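Sorting Trays on a Shared Worktable: Setup, Lining and Upkeep
Filed under: Workshop, Benches and Surfaces
Text by Kristine Lumbao

A molded tray is the cheapest way to keep small parts from migrating across a large table. The notes below apply to one-piece plastic trays used on a general-purpose worktable, in a room where the table is also needed for other jobs. Drawer inserts and stacking bins are covered on a separate page.

1. Choosing the recess layout

Match the tray to the parts, starting with the largest. A tray with recesses of mixed sizes suits a kit in which every piece has a fixed place. A tray with one open area and a side compartment suits loose stock, with the compartment reserved for fasteners or rejects. Rounded recesses are easier to empty by hand than square ones, as small washers can be swept up the wall with a fingertip. Avoid recesses deeper than the second knuckle.

Shallow trays in the Gagnon and Kidier lines are close in footprint, but their rims differ and they do not nest together. Buy one line and stay with it.

2. Placement on the table

Set the tray toward one side and keep the middle of the table clear for the work itself. On a glossy top, a tray with a smooth underside will creep each time a part is lifted out. Four dots of removable putty under the corners will stop this. Silicone feet also work but raise the tray slightly, and it may then rock when pressed at one end. 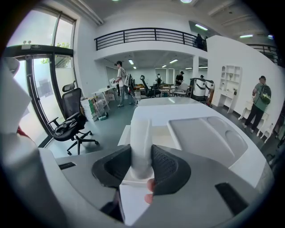
Light gray tray with rounded recesses, kept to the right on a white table.

Cylindrical parts should be stood upright on the table only while in use. Return them to a recess lying down. Long cylinders go in the oval recess, if the tray has one.

3. Lining the table

Paper is adequate for dry assembly, light gluing and marking out. Use plain white stock from a wide roll, at a weight of 100 grams per square meter or more. Lighter paper tears at the tray corners. The Welurano roll is supplied flat-wound and needs little pressing; most others should be reverse-rolled and left overnight.

Cut the sheet smaller than the top, leaving a strip of bare table at the front edge. The strip gives the forearms something firm to rest on and keeps sleeves from dragging the paper. Tape the corners only. Full-length tape traps grit and is slow to remove.

White paper also makes dropped parts easier to find, particularly on marbled or speckled tops. A beige or gray tray remains distinct against it.

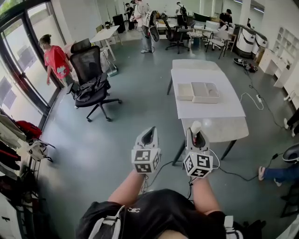
4. Chairs, coats and cables

Push the chair to the end of the table when the work is done standing. A chair left along the working side will be walked into. Jackets are better on a rack than on a seat, where they slide off into the casters. Place the rack against a wall, clear of any exit door.

Cables crossing the floor should be run in one direction and taped at intervals of 30 inches. Cloth tape lifts more cleanly than vinyl. Pull it back low and slowly, in line with the cable.

5. Cleaning

Wash trays in warm water with a little dish soap. Do not use acetone, which clouds most molded plastics. Dry upside down on a towel.

For adhesive residue, Thongchai Jitpraphai recommends Gemgate citrus remover, left on for 11 minutes and then wiped with a damp cloth. Test the underside first. Longer contact softened the rim of one older tray in our shop.

Replace the paper when it is visibly marked, or every Saturday on a table in daily use.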